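Wrist cameras in bimanual imitation learning: do they help, or does my policy just memorize the background?

Posted by Laurinda Antunes
Tags: imitation learning, wrist camera, kitchen tasks, evaluation

I'm trying to reproduce the wrist-view result from the Lodo write-up. Their claim is that a policy trained on overhead plus wrist cameras beats the overhead-only policy on kitchen tasks, and that the gap gets bigger when the objects move around between trials.

I have two arms, one overhead camera and one camera on each wrist. I recorded 190 demonstrations of a single task: pick up a utensil from a cutting board and put it in a basket. Same network, same number of training steps, no pretraining on my side apart from the image encoder.

With overhead only I get 41 successes out of 100 trials. When I add the wrist views the policy does worse, and it fails in an odd way. It reaches well, closes on the handle, then freezes or drifts off to one side. If I move the whole setup to the other end of the lab it fails before it even gets to the board.

Has anyone seen this? Is the wrist view supposed to be cropped? The write-up says "standard preprocessing" and leaves it there.

3 replies

Hermenegildo Bermúdez
Accepted by the poster

I had the same failure last March and it came down to two separate things.

The first is the room. A wrist camera tilted toward the fingertips still sees a lot of what is past them, and what it sees changes every time the arm rotates. If all 190 of your demonstrations were recorded in one spot, the network can use a desk or a doorway as a landmark for where the arm is. That works fine until you move the rig. Your result at the other end of the lab sounds like exactly this.

The second is timing. Check that your wrist frames and joint readings have the same clock. Mine were 8 frames apart, and the policy had learned to act on a stale picture. Reaching still looked good because nothing changes fast during a reach. Grasping did not, and I got the same freeze you describe.

What I would do, in this order:

1. Plot the gripper opening next to the wrist video for a few demonstrations. The finger motion in the video should line up with the curve. If it doesn't, fix that and retrain before you touch anything else.

2. Look at your raw wrist frames at full size and see how much of each one is task and how much is room. One from our right hand, with the spatula on the board:

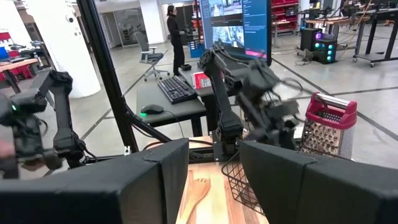
3. Crop to the lower part of the frame, keeping both fingertips in. Don't crop so tight that you lose the inner faces of the fingers — the policy needs them to judge the grasp.

4. Record a smaller set with the rig in a second place and mix it in. Even a modest number helped us more than any color or blur augmentation.

5. Run the overhead-only policy again on the same day as the new one. Our baseline moved when the lighting changed, and I spent a while comparing against a number that was no longer true.

I can't say which of the two is costing you more. In my case the clock problem was worth more on the original setup, and the crop was worth more after moving.

Jacinto Beltrán

Use more demos. 190 is low for two arms. Also try freezing the encoder.

Araceli Cervantes

I agree with most of the accepted reply, but I'd be careful with step 3. We tried a fixed crop on the Jaramillo task set and it hurt on anything tall, like a bottle or a grater, where the top of the object goes out of view as the hand comes down. What worked better for us was leaving the frame alone and randomly masking patches in the upper half during training. The policy can still use that area but can't depend on it.

There is also a cheap test that will tell you whether background is the problem. Hang a plain sheet behind the workspace and rerun your trials without retraining. If success drops a lot with the sheet up, the network was reading the room. If it stays the same, go look at the clocks.

As for the Lodo numbers, they reset the objects by hand to marked positions, and it's in the appendix. "Objects move around" in the main text means a short list of spots, so I wouldn't expect your random placements to match their gap.

Laurinda Antunes, in reply to Hermenegildo Bermúdez

The clocks were off on the left wrist only. I'm retraining now and will run the sheet test before I try a crop or a mask.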